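Bremwood Bench Guide / Section 4: Top plate and monitor

4. Fitting the top plate and monitor

This section covers the grooved metal top plate (Werka, part 2283) and the placement of a monitor behind it. Complete Section 3 first. The bench frame must be level and all four leg bolts tightened before the plate is put on.

Parts and tools
Top plate, part 2283
Slot nuts and screws, bag C
Rubber edge strip
Hex key, supplied
Straightedge or long ruler
Lint-free cloth

CAUTION: The cut ends of the plate are sharp. Wear gloves until the edge strip is fitted. Lift the plate with two people.

4.1 Fitting the plate

1. Wipe the top faces of the bench frame. Remove any chips left over from drilling.
2. Slide two slot nuts into each outer groove on the underside of the plate.
3. Lower the plate onto the frame with the grooves running left to right. Do not drag it across the frame.
4. Line up the slot nuts with the holes in the frame rails. A nut that has slipped can be moved with the short end of the hex key.
5. Start every screw by hand. Do not tighten any of them yet.
6. Push the plate back against the rear stop. The front edge should overhang the front rail by 30 mm along its full length.
7. Tighten the screws, working from the middle outward.
8. Lay the straightedge across the grooves in several places. If it rocks, loosen the nearest screw, press the plate down and tighten again.
9. Press the edge strip onto the cut ends, starting at a corner.

Note: A screw that stops turning before its head meets the rail is cross-threaded. Back it out and replace the nut. Spare nuts are in bag C.

4.2 Placing the monitor

1. Stand the monitor directly behind the plate, on the rear shelf. Its weight should not rest on the plate.
2. Turn the screen to face the front edge of the bench. For seated work, lower it as far as the stand allows.
3. Run the power and video cables down behind the rear shelf and fix them with the Peixoto clips. Leave enough slack for the monitor to be turned through 90 degrees.
4. Switch the monitor on and check for glare. A bare metal plate reflects ceiling lights strongly, and a lamp that was no trouble over a wooden top may have to be moved. 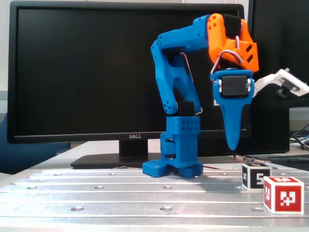 5. Sit or stand at the normal working position and check that the lower part of the screen can be read over whatever is kept on the plate. If it cannot, raise the stand one notch - or move the taller items to one side.

4.3 Small parts on the plate

Cubes, blocks and other flat-bottomed items may be set directly on the plate. Items narrower than a groove will tip or drop in. Use the Plodix tray for screws and washers.

Clear the grooves with a soft brush, along their length, then wipe with a dry cloth. Do not use compressed air; it drives grit under the slot nuts. Marks left by adhesive tape come off with a little rubbing alcohol - test it on the underside first.

Recheck the plate screws after the first week of use.

Section revised by Valentin Hämmerli, August. Continue with Section 5, Drawers.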